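Bring Back the Punch Bowl

My aunt served punch at every party she ever gave, and I spent my twenties feeling superior about it. I was stirring drinks one at a time in a tiny kitchen, missing all the good conversation, while she was out in the yard with a ladle. She was right and I was a fool, and I would like to make up for it now by telling as many people as I can that the punch bowl is the best thing you can put on a table in June.

I mean real punch, by the way. Sherbet floating in ginger ale has its charms (I'll drink it, hand it over), but the old formula is so much better and hardly any more work. Citrus, sugar, something strong, something weak, and a little spice. You rub the sugar into the lemon peels with the back of a spoon and leave them alone in a bowl until the oil comes out and the whole kitchen smells like the inside of a lemon drop. If you only take one thing from me, take that. Bottled juice can't do it. Most people who say they dislike punch have never had one that started with the peels.

The objection I hear most is that a bowl gets watery. Sure it does, if you fill it with ice from a bag. Freeze one big block instead! A loaf pan works, so does a clean milk carton with the top cut off. I have kept a block going from 3:00 in the afternoon until the last guests were hunting for their shoes, and the punch at the end was softer and, I thought, even nicer. Old recipes count on that melt. They're made too strong on purpose.

The other objection is that people want to choose. Do they? Saron Habte ran the bar at Skellside for years, back when it had the long list with 16 house drinks on it, and she told me that on a busy night most tables asked her to just bring something good. That's a punch bowl with extra steps. At a party, a choice means standing in line while the host looks for the vermouth. I would much rather have a cup in my hand in ten seconds and be dragged off to meet somebody's cousin, or into a card game.

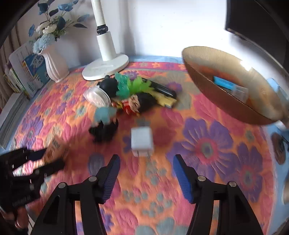
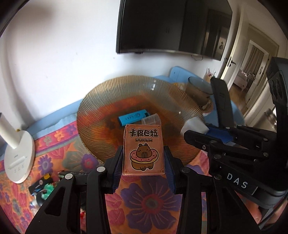 A flowered bedspread in the first one, and a capybara on the card box in the second.

And cost! I'll say it since food writers tend to skip it. A bowl lets you buy one decent bottle of rum, one cheaper one, a bag of lemons and some black tea, and feed the whole yard. The tea matters. Make it strong, let it cool all the way, and use it where you'd be tempted to use plain water. It gives the drink a dry edge that keeps you from getting tired of it. Sandamali Patwary, who taught me this, uses a smoky tea in winter and grates so much nutmeg over the top that it looks like a dirt road. I was skeptical for one sip.

I also love that punch is kind to people who aren't drinking. Make the base with the lemon sugar, the juice and the tea, then split it before the rum goes in. Two bowls, same color, same nutmeg, same nice cups. Label them clearly, please. Put the one without alcohol in the better bowl if you own two. A guest who is driving home should get something you fussed over, and a can of warm seltzer out of the garage is a sad thing to hand anybody.

There are limits. Don't put cream in it outdoors. Don't let a friend "top it up" with whatever is left in the cabinet - I lost a beautiful batch to peach schnapps that way and I still think about it. And taste it cold, because a punch that seems perfect at room temperature will go flat and shy once the ice is in.

As for the bowl itself, you don't need cut glass. I've used a stockpot, a salad bowl and once a brand new dishpan, and the punch was great in all three. Thrift stores are full of the real ones anyway, usually with eleven of the twelve cups, priced like somebody wants them gone. Go get one before the weather turns, and buy extra lemons.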